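Home Gallery Notes Visits About
2 min read

Bedroom rubbish, one piece at a time

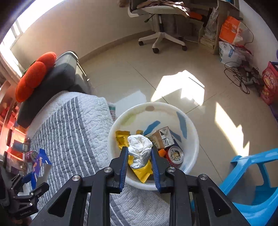
Tissue between the pads, over the white basin. Wrappers, a small crushed carton and a red drink can already in there.

Quick gallery this time, only one picture up so far. Rest to follow when Xuân Ngô has sorted the folder. Question is the same as in February - can a machine tidy a room yet, a real one, with stuff all over it?

Short answer, bits of it. Picking up a tissue is harder than it sounds. No proper edges, no fixed shape, squashes to nothing if you grip too hard. Ridged pads help I think. Kiều Mai disagrees, she reckons it's all in the approach angle and the pads are neither here nor there. We've argued about this over 2 lunches now.

Things worth a look while you're here:

The open blue snack box in the other gripper, far left. Boxes are the easy end of the job, in my view. Stiff, decent size, something to close on. Would still like to see one picked up squashed flat.

Clear plastic container by the quilt. See-through stuff is the one I always ask about. Gautier's people told me their depth sensing hates it, and Staneck said much the same but took longer over it.

Black cables on the floor. Not rubbish, obviously. But how does it know that? Same goes for the clothes on the office chair. Deciding what to leave alone is most of tidying a bedroom and I've yet to see a demo that takes it on properly.

Sunlight on the tiles. Bright patches like that upset a lot of vision systems, or did when I was at Osberg. Maybe less so now, will ask.

Where I've got to - shop floors first, homes a good while after. A shelf at Flunis looks the same every mornng. A bedroom doesnt. I'd happily pay for one that only did wrappers and cans, mind.

Comments open, be nice.

Contact | Copyright | Back to top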